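3.2 Objektauswahl und Befüllung der Behälter

Die Zusammensetzung der Mischbestände folgt der in Abschnitt 2 eingeführten Unterscheidung zwischen formstabilen und formveränderlichen Gegenständen. Als formstabil gelten Objekte, deren Umriss in jeder Ruhelage durch die Geometrie des Körpers festgelegt ist. Formveränderliche Objekte, vor allem Textilien und Handschuhe, nehmen dagegen bei jeder Ablage eine andere Kontur an. Der Bestand Kostine umfasst 567 Einträge, von denen 173 der zweiten Gruppe zugeordnet sind. Folien und Beutel wurden nicht aufgenommen, da ihre Lage nach dem Einlegen nicht ausreichend lange konstant bleibt.

Die Belegungsdichte wurde zwischen sehr dünn und dicht variiert. Bei dünner Belegung berühren sich die Gegenstände nur ausnahmsweise, und große Teile des Behälterbodens bleiben frei. Abbildung 4 zeigt eine Belegung mit einem Handschuh und einer liegenden transparenten Flasche.

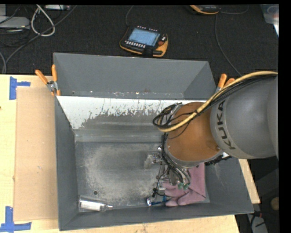
Abbildung 4: Grauer Behälter auf heller Holztischplatte. Handschuh und kleiner blauer zylindrischer Gegenstand rechts unten, transparente Flasche links unten.

Für die Annotation ergeben sich aus der Materialklasse unterschiedliche Anforderungen. Bei transparenten Hohlkörpern ist die Außenkontur gegen einen dunkelgrauen Boden nur abschnittsweise erkennbar; helle Reflexe auf dem Flaschenkörper können eine Kante vortäuschen oder eine vorhandene überdecken. Die Annotationsrichtlinie nach Perska sieht deshalb vor, die Kontur zwischen zwei gesicherten Punkten zu interpolieren und den betreffenden Abschnitt als unsicher zu kennzeichnen. Insgesamt wurden 1147 Konturabschnitte auf diese Weise markiert.

Bei Handschuhen wird die Stulpe getrennt von den Fingern erfasst. Falten innerhalb der Stulpe gelten nicht als Objektgrenze, auch wenn der Helligkeitssprung an der Falte größer ist als derjenige zum Untergrund. Verdeckte Anteile werden nicht ergänzt. Die sichtbare Fläche bildet die alleinige Grundlage der Flächenangabe.

Der Zustand des Behälterbodens wurde als eigene Einflussgröße geführt. Abgenutzte Böden weisen Schleifspuren auf, deren Helligkeit örtlich stark schwankt. In Vorversuchen mit 400 Belegungen traten Fehlsegmentierungen gehäuft an Übergängen zwischen helleren und dunkleren Bodenbereichen auf. Eine Reinigung oder ein Austausch der Behälter wurde bewusst nicht vorgenommen, um die im Lagerbetrieb üblichen Bedingungen beizubehalten. Löcher im Boden werden in der Hintergrundmaske geführt und erhalten keine Objektkennung.

Die Zuordnung der Klassen erfolgte mit dem Werkzeug Tikport. Abweichende Zuordnungen wurden nach dem Verfahren von Nartey zusammengeführt, wobei im Zweifel die allgemeinere Klasse beibehalten wurde. Kleine zylindrische Gegenstände ohne eindeutig erkennbare Funktion sind daher unter »Zylinder, klein« verzeichnet.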